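Saturday, April 3, 2021
Posted by the author

Print this page | E-mail this to a friend

Long weekend, so naturally I've spent it with a shoebox of mortgage papers and a pot of tea. Our term with Guthrie is up in November and I swore I wouldn't leave it to the last week like last time, when I signed whatever came in the mail and then grumbled for years.

So! I finally phoned the broker at Hakham and had a proper chat. She figures if we break early the penalty is 23 hundred and change, plus $400 for the discharge, and I had to get her to say it twice. It's the interest rate differential that gets you (I still can't explain it to anyone, and I've read the page four times). Trestness will cover $200 of the legal fees if we move over to them, but their prepayment terms are stingy, and I do like being able to throw a bit extra on it when the tax refund comes.

The other thing is Alis, the credit union. Their fixed rate works out to $467 every two weeks, a bit less than we pay now, and they'd let us hold the rate for 120 days. That's no good for November, obviously, so I'd have to ring back in the summer and hope it hasn't crept up. My sister says go variable and stop fretting. My sister also rents.

I did a spreadsheet. Then I did another one because the first had us paying the house off in 2094. 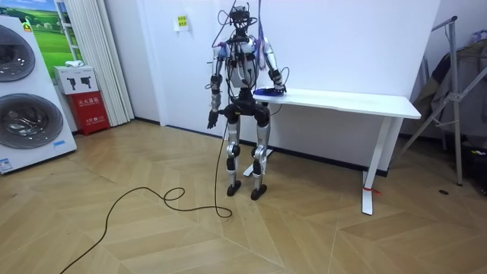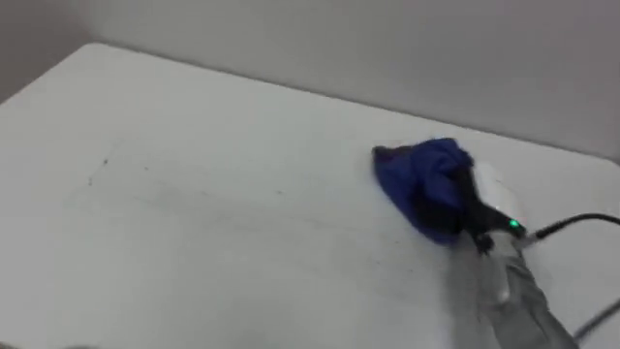
Anyway, I think I'm leaning toward staying put until the fall and then making Guthrie match whatever Alis is offering. The broker reckons they nearly always come down a bit if you have another offer in writing. I'm hopeless at haggling, I once paid full price at a garage sale, but for five years of payments I can probably manage one awkward phone call.

Still have to find the original appraisal. It isn't in the shoebox, so it's either in the basement or in the drawer with the takeout menus.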